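Gata Controller Notes: Moving the Planner off a Single Clock

10 Oct 2025

The following is a record of changes made to the Gata control stack since June, together with the reasoning behind them. It is intended for readers who maintain similar two-arm setups and for colleagues who have asked why the older configuration files no longer load.

Gata was first written as one process. Perception, planning and motor commands all ran inside the same loop, and that loop waited for the slowest camera before doing anything else. With rigid objects this was acceptable. A block does not change shape while a planner is thinking. Cloth and plastic film do, and a plan computed from an old view of a towel is often a plan for a towel that has since slid or folded over on itself.

The current version divides the work into three processes. The first collects camera streams and joint readings and writes them, with time stamps, to a shared buffer. The second runs the planner, which we call Detivine, and produces short segments of motion for both arms together. The third, Allus, is the low-level controller. It accepts segments, blends each one into the segment before it, and retains the authority to stop. Allus does not read images at all, and it will hold position if no fresh segment has reached it within its time limit.

The division sounds simple on paper. Most of the effort went into the time stamps. Each wrist camera had been stamped on arrival at the computer, while the fixed camera had been stamped at exposure. The difference was small, but it varied with load, and the planner was combining views that did not belong together. All streams are now stamped at exposure, and any set of views whose stamps differ by more than 20 milliseconds is discarded before planning begins.

Clear packaging remains the hardest material for the perception side. Film passes the color of whatever lies behind it, adds bright highlights of its own, and gives depth estimates that jump from one reading to the next. The earlier software attempted to produce a full surface model of the bag. That attempt has been withdrawn. Detivine now receives image features directly from each camera and keeps a separate confidence value for every view, so that a wrist camera with film across it may be given less weight than the fixed one for a few cycles and then be restored.

Towels and clear bag, wrist views and fixed view.
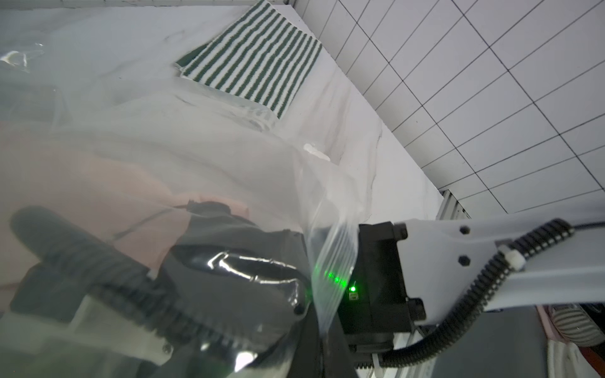
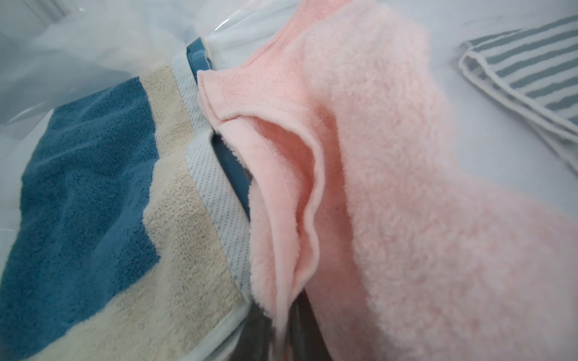
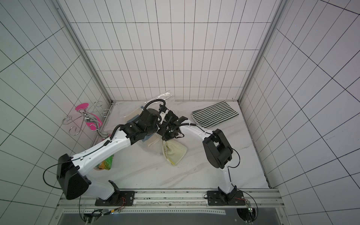
The weighting rule was adjusted by hand at first and is now fitted from recorded runs. We had 1,201 runs in the archive. Two were removed because their joint logs were incomplete, and the remaining 1,199 were replayed through the new buffer to confirm that the same inputs gave the same segments. In 13 of them they did not. Every one of those was traced to a rounding step in the gripper width conversion, where the old code worked in whole encoder counts and the new code did not. The conversion has been corrected and is covered by a test.

Collision handling between the arms was also revised. Work on bags brings the two grippers very close to each other, and the former safety margin was wide enough to reject a large share of useful plans. The margin is now set per joint. It stays wide at the elbows and is narrower at the fingertips, where speeds are limited. Allus checks it again on every cycle, using measured positions, regardless of what the planner has already checked. Some duplication of effort is accepted here as a matter of policy.

Operators will notice several changes in the tools. Eglītis, the log viewer, now shows all camera streams on one time line and marks each discarded set in the margin. The confidence values can be plotted beneath the images. It is no longer possible to edit limits from within the viewer; they are read from the configuration file at start, and the file must be signed off before a session. The accented letter in the program's name caused install failures on two of our machines, and the package name is now written without it.

Existing configuration files must be converted. The script supplied with the release will carry over joint limits, camera positions and gripper settings. It will not carry over planner weights, which have no counterpart in the new format and should be fitted again from local data.

Two matters are still open. The planner has no notion of how much slack remains in a piece of film, and it may therefore request a pull that the material cannot give. A force limit in Allus ends the motion in such cases, but the planner then tends to propose the same pull again. A short memory of refused segments is under test. The second matter is start-up order: if Detivine is launched before the buffer has filled, it reports a camera fault when none exists. Until the next release, please start the buffer first and wait for the ready message.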